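Wrist and thumb pain since the baby came, is it worth seeing someone?

Posted by Daltis, 14 December 2020

My son is 14 weeks old and for the past month I have had a sharp pain on the thumb side of my right wrist. It is worst when I pick him up under the arms, and turning a door handle is bad too. My family doctor said it was probably a strained tendon and told me to rest it, which is hard with a baby who wants to be held all day. I tried a drugstore wrist brace but it leaves the thumb free and I don't think it does much. Has anyone had physical therapy for this? Did it help, and how long did it take? I am right-handed and still nursing, if that matters.

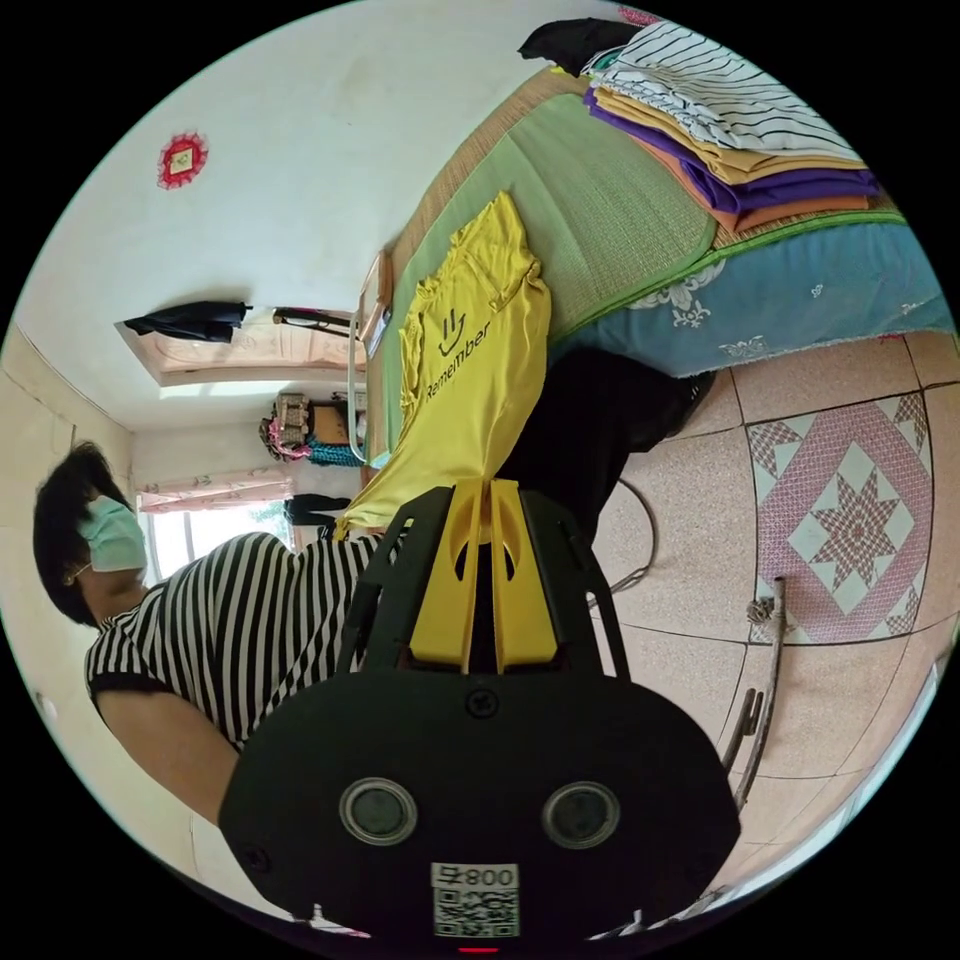 3 replies

Mylene Talavera

I had this with my second and went to a hand therapist at the Ocampo clinic. She had me tuck my thumb into my fist and bend the wrist toward the little finger, and that hurt a lot. She said the tendons at the base of the thumb were irritated, and that she sees it often in new parents.

The first thing she changed was the lifting. Stop picking him up with your thumbs spread in an L shape. Slide one hand under his bottom and the other behind his head and neck, palms up, and keep your wrists straight. It feels slow for a few days and then you stop thinking about it.

She also gave me a splint that held the thumb still as well as the wrist. I wore it most of the day for 4 weeks and took it off to wash and to do gentle movements. I paid 60 dollars a visit and went five times. By the end I could lift the car seat again, although I still carried it on my forearm.

Nursing does matter. Check what your hand is doing under his head. Mine was bent hard inward for 20 minutes at a time, so I put a firm pillow under him and let my arm rest on it.

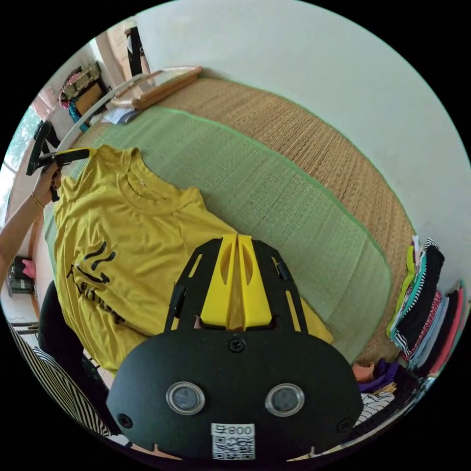

Wernomex

Ice. Ten minutes, a cloth between the ice and your skin. Worked for me, but mine was from work and not from a baby.

Dritance

Agree with Mylene about the splint with the thumb part. I would add that my pain went up and down for a while. It started in November last year, got better, and came back when I went back to using my phone one-handed in bed.
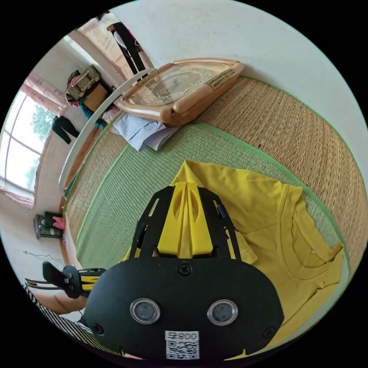
My therapist held off on strengthening until the resting pain had gone, and then started me with very light work. She wanted me to do it sitting down with my forearm supported. I used a table for most of it, but for the stretches I sat on a floor mat next to the baby, and that was the only way they got done. If anything left me sore the next morning, I cut the number in half.

Ask your doctor for a referral if you get numbness, or if it isn't any better after a few more weeks. Some people end up having an injection, so ask about that too and mention that you are nursing.

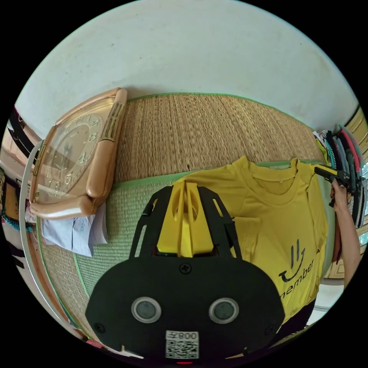 Yellow T-shirt on a woven straw mat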